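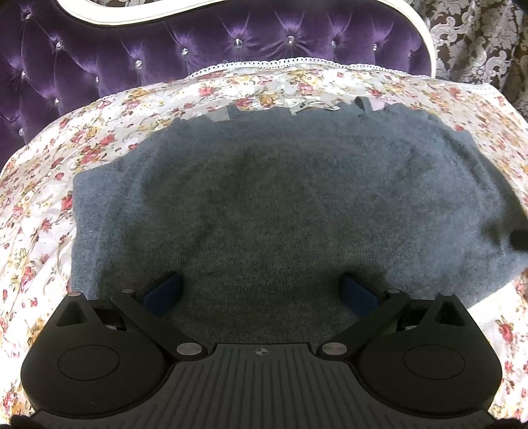
Large dark patch on the front of a grey knit jumper, can it be saved?

Asked by hurkville_jen, Sep 28, 2025
Category: Laundry and clothing care

Hi all, hoping someone clever can help me before I do something silly. I've got a grey knit jumper, very soft and a bit fuzzy, and it has a big patch right across the chest that's a much deeper grey than the rest of it. Wobbly sort of outline, no neat edge to it. I had it laid out flat on the bed this morning for a proper look in daylight and it's worse than I'd thought!

I bought it in August from the op shop in Hurkville (the one beside the bakery, lovely people) and wore it once, to my sister's. It's been folded in the drawer ever since, so I can't tell you what got on it or when. I did cook a roast at her place and I am a messy cook, so fat is my first guess. It doesn't smell of anything.

Second problem is the labels. There are several at the neck and the print on the white one is so tiny I gave up, even with my reading glasses on. It feels like wool to me, maybe cashmere if I got lucky, but I'm no expert.

Things I have in the cupboard: ordinary dish liquid, bicarb, wool wash, white vinegar, and a stain soaker I'm scared to use. What would you start with? And is it all right to do the patch by itself or does the whole thing need to go in?

Thanks heaps, Jen

3 replies

Thaddäus Pichler
Marked as helpful

Put the stain soaker back in the cupboard! A lot of those have enzymes in them that chew on wool, and I lost a very nice vest that way.

If you think it's fat, treat it as fat first. Turn the jumper inside out, slide an old towel in between the front and the back, and put a little dish liquid on the patch with your fingertips. Go a bit past the outline as well. Press it in and don't rub, or you'll felt it and then you've got a felted patch on top of a dark one. Leave it for 18 minutes or so (I do mine while the kettle boils and I drink the tea, that's the whole method).

Then wash the whole jumper, yes. If you only do the front you can end up with a tide mark, which looks just as bad as what you started with. Basin of cool water, a capful of wool wash, squeeze it through gently, then rinse in water the same temperature. Roll it up in a dry towel and lean on it, then dry it flat, away from the heater and out of the sun.

Don't judge it until it's bone dry. Wet wool is darker all over and you'll think you've ruined it. If there's still a shadow, do the dish liquid again. Mine took 2 goes and the second one got nearly all of it.

For the label, take a photo on your phone and zoom in. Works a treat on small print.

batanden_mum

just chuck it in on delicates with some bicarb, I do all my woollies like that and never had a drama. life is short

Jarosław Kołodziej

I'd be careful with the machine if you aren't sure what the fibre is. Even a delicates cycle can be rough, and cashmere goes like a tea towel. Thaddäus has it right with the dish liquid, I'd only add a test on the inside of the hem first, as some grey dyes do run.

Also worth a thought: it might not be a stain at all. Have a feel of it. If the knit is stiff or a bit greasy there, something's on it. If it feels exactly the same as the rest, the colour itself may have changed, and no amount of washing will shift that. I had a cardigan like it and ended up dyeing the lot charcoal, came up beautifully.

Failing that there's a dry cleaner in Batanden that does knits by hand. Not cheap but they'll tell you straight if it's worth doing. Point out the patch at the counter and tell them about the roast.

Comment from hurkville_jen

Thank you both (and sorry batanden_mum, I'm too chicken!). Dish liquid tonight, then. Do I need distilled water for the rinse or is tap okay? Ours is pretty hard.

Comment from Thaddäus Pichler

Tap's fine, I'd just give it an extra rinse.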